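The lounge on the Probert side of the building is back in use after the winter refit. The cream leather sofa from the old Torkmont office now stands against the long wall, with the round side table at its right end. The gray striped carpet is the only thing we bought new, and it cost 125 less than the quote. 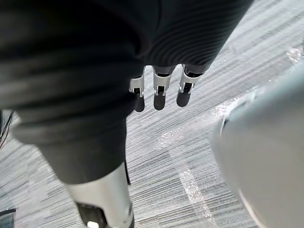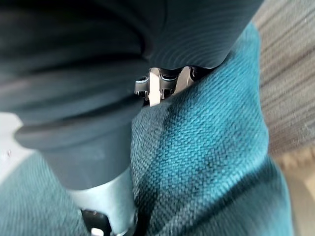
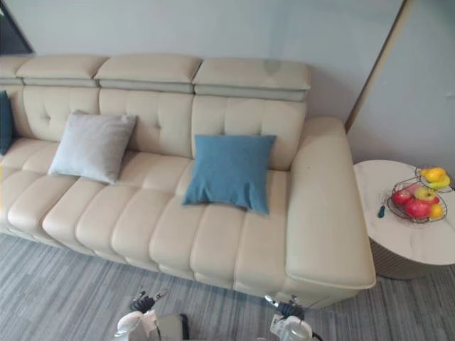

Skallirus House Team – Skudonwood

Throw pillows stay on the sofa. Please don't carry them off to the meeting rooms – two went missing in December and one came back with coffee on it. Covers are washed every 4 weeks. If you spill something, take the cover off and leave it in the bin by the sink.

Fruit goes in the two-tier wire basket on the side table. Bananas and mangoes go on top, apples and citrus below. It is refilled at 2 p.m. and anyone may help themselves. Peels and cores go in the kitchen compost, and hot mugs should be kept off the tabletop.

We are still looking for a floor lamp for the lounge. If you have one to pass on, leave a note at the front desk.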